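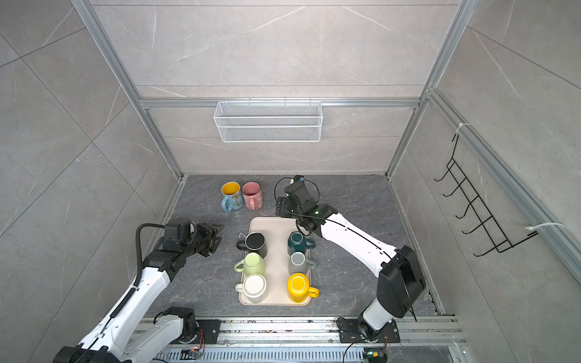 # マグカップで測るグリッパの差:Famov 評価担当・関口廉司氏に聞く

Famov の評価班は4月から、双腕セルで平行グリッパ2機種の比較を続けている。対象は現行の Zondik と、候補の Mirari。課題は食器のハンドリングで、マグカップをトレイとセル内の定位置の間で移載する。評価を担当する関口廉司(Renji Sekiguchi)氏に、試験条件と途中経過を聞いた。

## 課題の選定

マグを選んだ理由について、関口氏は取っ手を挙げる。「円筒だけなら、どちらのグリッパでも差が出ません。取っ手があると接近方向が限定され、指の厚みと開き幅の影響が数字に表れます」

基本配置では、トレイにマグを2列に並べ、左列は取っ手を左、右列は右に向ける。左腕は左列、右腕は右列を受け持つ。取っ手が外側を向くため、両腕の作業領域の重なりは小さい。「最初から干渉を入れると、把持の失敗なのか経路計画の失敗なのか切り分けられません。内向きの配置は次の段階です」

マグの色は意図的にばらつかせている。黒、白、薄い灰色、黄色などが混在し、柄物も含む。床が濃い灰色の大理石調なので、黒や濃い青緑のマグは輪郭の抽出が難しい。関口氏によれば、検出の信頼度が下がるのは主に黒で、取っ手の向きの推定誤差も大きくなる。「白いマグだけで調整したパラメータは、黒では使えません。色ごとに別の結果として集計しています」

## 試行の内訳

1機種あたりの試行は300回。左右の腕に同じ型を取り付け、機種を替えるたびにハンドアイ校正をやり直す。Zondik は300回を終え、成功は275回だった。Mirari は111回まで進んだ時点で中断している。

中断の原因は制御側にある。Mirari は把持力の指令値を更新する周期が Zondik より長く、閉じ動作の終端で力が行き過ぎる。「指先が縁に触れてから目標値に落ち着くまでに、マグがわずかに傾きます。落下には至りませんが、置いたときの位置がずれる」。現在は Abernathy 製コントローラの補間設定を変更し、閉じ速度を2段階に分けて再確認している。再開後は最初から取り直す予定で、中断前のデータは比較に含めない。

成功の定義も厳密に決めてある。持ち上げ、移動、設置の各段階を終え、マグが直立し、取っ手の向きが許容範囲に入って初めて成功とする。途中の掴み直しは失敗に数える。

## カメラと配線

撮影には作業面を見下ろす固定カメラを使う。手首カメラも検討したが、今回の比較では外した。「手首に付けると、グリッパの形状によって視野の欠け方が変わります。認識条件が機種ごとに違ってしまうので、比較になりません」

固定カメラにも弱点はある。腕が前に伸びると、奥のマグが手首の陰に入る。対策として、接近前に腕を退避させた状態で一度だけ認識を行い、把持動作中は更新しない方式を採った。

配線については、英国側で機構設計を受け持つ Mavis Blackwood 氏から指摘があったという。Blackwood 氏はオンラインで取材に加わり、次のように補足した。「手首でループを作るケーブルは、余長が短いと旋回の端で引張力になります。余長が長いと隣のマグに触れる。どちらも把持力の評価に混入します」。現在の余長は手首の旋回範囲から計算し、両機種で揃えている。

腕はどちらもセル手前のアルミレールに固定されている。基部の間隔は変更できるが、比較が終わるまでは動かさない。

## 取っ手を掴むか、胴を掴むか

把持位置は、取っ手、縁、胴の3案を予備試験で比べた。本試験では縁を指で挟む方式を採用している。関口氏は「取っ手は形状の個体差が大きく、胴は開き幅の上限に近い」と説明する。縁把持では片方の指がマグの内側に入るため、指先の厚みが直接効く。Mirari の指は薄く、この点では有利と見ている。

一方、Blackwood 氏は取っ手把持を捨てるべきではないとの立場だ。「中身の入ったカップを扱うなら、内側に指を入れる方式は使えません。空のマグで得た順位が、そのまま製品の選定基準になるとは考えないほうがよい」

関口氏もこの点には同意しており、Mirari の取り直しが終わった後、取っ手把持の専用指を両機種に付けて追加試験を行う。指の材質は未定で、摩擦係数の測定を先に済ませるという。

## 今後

セル側壁のラックやメッシュのバスケットへの設置は、今回の評価項目に入っていない。関口氏は「平面への設置で位置ずれが収まらないうちに、ワイヤーの上に置く課題へ進んでも得るものが少ない」と話す。次の作業は Mirari の閉じ速度の確定で、設定が固まり次第、黒のマグから試行を再開する。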